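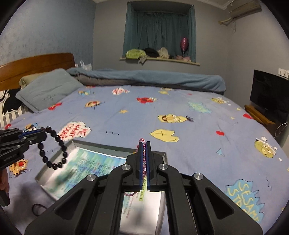

Fault log, hand-held gripper pair 2
Entry for December, begun 09.40
Written by: Anas Bitar
Read and initialled by: Selamawit Sisay

Subject: right-hand unit failing to release thin cord; one trapped finger, minor.

The task in progress was the sorting of bracelets and cords in the home setting, using the Treltuner grippers with one unit in each hand. The operator was Wondimu Woldemariam. Lemlem Shiferaw was keeping the time sheet. Work was stopped at episode 123 and has not been resumed with this pair.

At that episode the operator closed the right-hand jaws on a braided cord, lifted it, and let go of the trigger in order to release it. The jaws remained shut. A second press and release gave no movement. The operator then put down the left-hand unit and attempted to free the cord with his fingers while the right-hand unit was still in his other hand. The linkage opened without warning and the side of his index finger was caught between the arm and the body of the tool. The skin was reddened but not broken. It was held under cold water and he reported no pain after lunch. The incident has been entered in the accident book by Adanech Abera.

It is to be recorded that the operator followed the written instruction as it then stood. The instruction said only that a stuck object should be "removed by hand". It did not say that the tool must be set down first. The fault in the wording is ours.

Checks made on the bench, same afternoon

1. Trigger spring. Free length correct, no visible damage.
2. Jaw lining. The lining on the right-hand unit had lifted at one corner. A single thread was found underneath it.
3. Joint screws. Two were tighter than the setting given on the Jastov build sheet. With these screws as found, the linkage stuck on 30 of 100 closings with a thin cord in the jaws. After slackening both to the setting, it stuck on four of 100.
4. The same test with the thread removed and the lining pressed back down: no sticking in 100 closings.
5. Left-hand unit, as found: no sticking in 100 closings. Beads were not tried on the bench.

Finding. The tight screws appear to be the main cause, with the lifted lining adding to it. The sudden opening is consistent with the spring force building up against the stiff joint. I have not been able to reproduce the sudden opening itself and do not consider the matter closed on that point. Lemlem believes that the screws were tightened when the unit was last re-lined. The service card for that work is blank in the torque column, so this cannot be confirmed.

Effect on the recordings. Episodes 1 to 122 were looked through by Lemlem for late releases. She has marked up to nine as doubtful. These have been moved to the Negash folder under "hold" and should not be used until someone other than the two of us has viewed them. Episode 123 is to be kept whole, including the part after the fault.

Actions

Wording of the instruction changed as follows: "If the jaws do not open, set the tool down on a flat surface, let go of it, and use the plastic pick. Fingers must not be placed between the arms at any time." Printed copy placed in each case. Done.

Both linings on the right-hand unit to be replaced. Parts requested from Britura under stores number 244. Waiting.

Torque column to be filled in on every service card before a unit leaves the bench. Adanech to check.

Pair 1 to be examined for the same fault before its next use – Wondimu has asked to do this himself.

Note added 16.15. Pair 1 examined. One screw on the left-hand unit was slightly over the setting and has been corrected. No sticking found before or after. Card completed and signed.

Still open: cause of the sudden opening; review of the held episodes; delivery of linings.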